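Fantasy Leagues | 2 min read

Plellow's new player ratings promise plenty. Should you trust them?

Fantasy basketball managers got an early holiday gift on December 16, 2025, or so Plellow would like them to think. The fantasy site has switched on projected ratings for every player in its main league, and it says they'll take the guesswork out of your lineup.

We've heard that one before. The ratings run from 1 to 100, and anything over 70 is tagged a "safe start." Plellow hasn't said how the number is worked out, or how much weight it puts on injuries and back-to-back games.

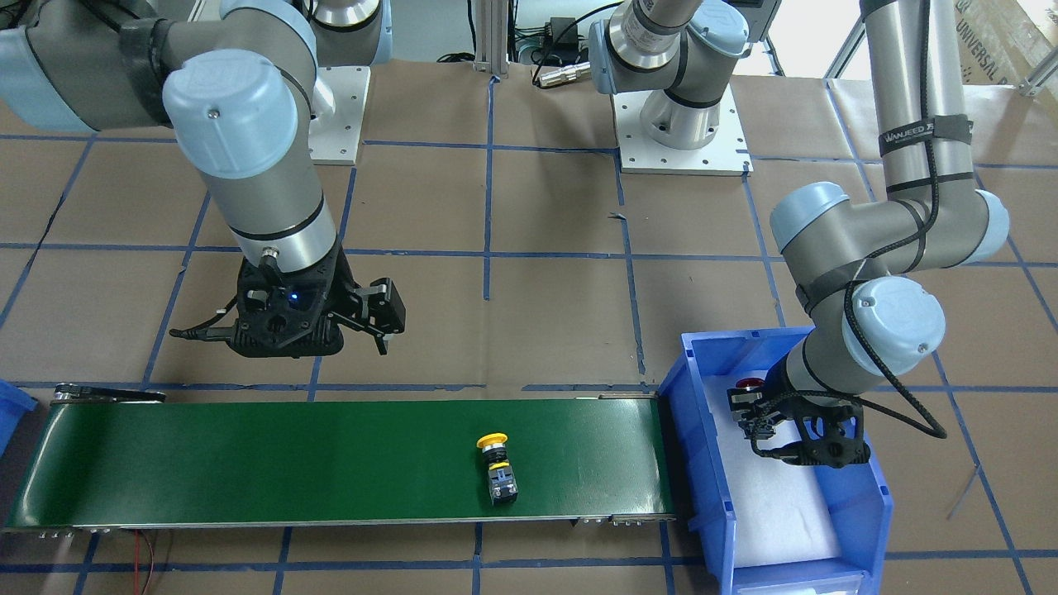

A stop button lies on a green conveyor belt.

Cúc Doãn, who finished on top of the Britley league in November with 1595 points, isn't sold. "I looked at my own bench and two guys who barely play were safe starts," she said. "I'd have lost 3 weeks in a row if I'd listened to it."

Plellow says the early numbers are still settling and will improve as more games are played. Maybe so – but managers who pay for the premium tier are being asked to trust them now, with the playoffs getting closer.
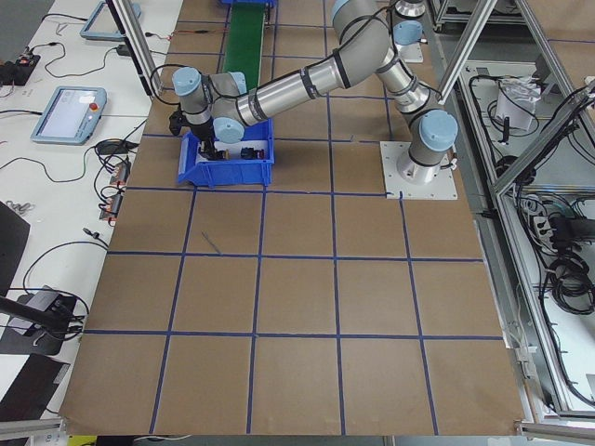 What it means for your team

If you already pay, have a look and then check the minutes yourself. A guard rated 50 who starts every night is still worth more than a "safe" forward stuck behind two veterans. Rival site Clemer posts its formula in full, and it has misses too, but at least you can see where they came from.

Free users get the ratings for their starters only. Trades, waiver claims and the bench stay behind the paywall – the very spots where most managers could use some help.

Contact the sports desk | © Fakhoury Media | Back to top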